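Inicio | Listas | Archivo | Hilo anterior | Hilo siguiente

2 de octubre de 2020
Por Gayan Haque, Servicios Generales, Nendano

Imprimir | Enviar por correo electrónico

Asunto: RE: Dispensadores de zumo en la sala de desayunos

Estimados compañeros:

En respuesta a la consulta remitida a esta lista, que se reproduce a continuación:

> Rogamos se nos confirme qué vasos deben utilizarse con el dispensador de zumo de naranja y con qué frecuencia ha de retirarse la rejilla. En la sede de Tallbridge se han recibido indicaciones distintas de las que figuran en la hoja de Sudico.
> Ruwan Talukder

Se confirma que son válidos los 2 modelos de vaso en existencia, el liso y el acanalado. El vaso se colocará sobre la rejilla, centrado bajo el caño, y se llenará hasta la mitad como máximo - el resto se sirve a petición del usuario.

La rejilla se retirará al cierre de cada turno y se lavará aparte. La bandeja de acero se repasará con un paño húmedo, sin productos abrasivos, prestando atención a las esquinas. El depósito no debe desmontarse en la sala.

En cuanto a las existencias, se ha solicitado a Bhuiyan una reposición de 50 vasos acanalados, con cargo a la partida ordinaria. Las sedes que precisen unidades adicionales deberán comunicarlo por esta misma vía; el próximo pedido no se cursará hasta diciembre.

La hoja de Sudico queda sin efecto en lo relativo a los vasos - las instrucciones de limpieza siguen vigentes.

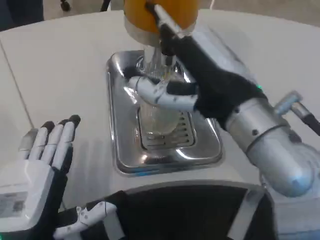 Vaso transparente sobre la rejilla, bajo el caño; a continuación, vaso acanalado con zumo, delante del dispensador.

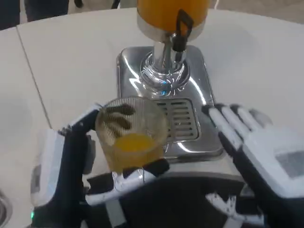

Texto y coordinación: Gayan Haque

Las dudas sobre la limpieza de la bandeja pueden dirigirse a esta lista, indicando la sede y el turno.

Atentamente,

Servicios Generales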